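Larkik Gets a Second Arm 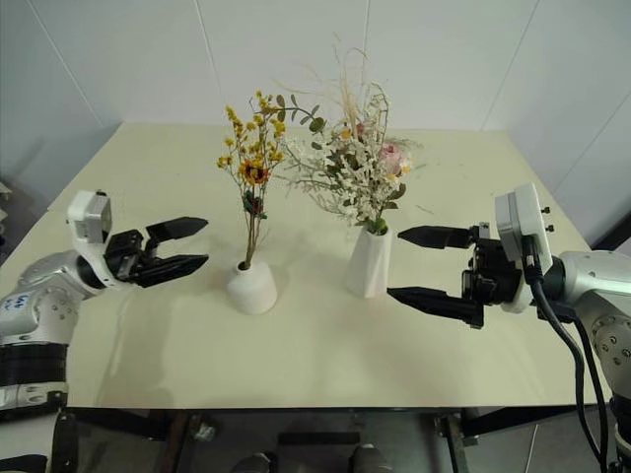 Larkik, the two-armed build on the back bench, has eaten 64 evenings and $872 of Ya-wen Ho's money, and she would like it known that the second arm was cheaper than the first. Most of September went to getting both sides to share one clock without sulking. The task she picked is flower arranging, a choice she made before she had priced dried flowers. The little round vase with the yellow bunch belongs to the left gripper, and the taller faceted one, with the grass stalks and the pink bloom, goes to the right. Eucalyptus sheds if you so much as look at it — bring a dustpan.

Ya-wen is after a quieter power supply and anyone who understands the Calis motor drivers, or is willing to pretend. She's at the Prosham workshop every Wednesday until they turn the heat off. Spare vases also welcome.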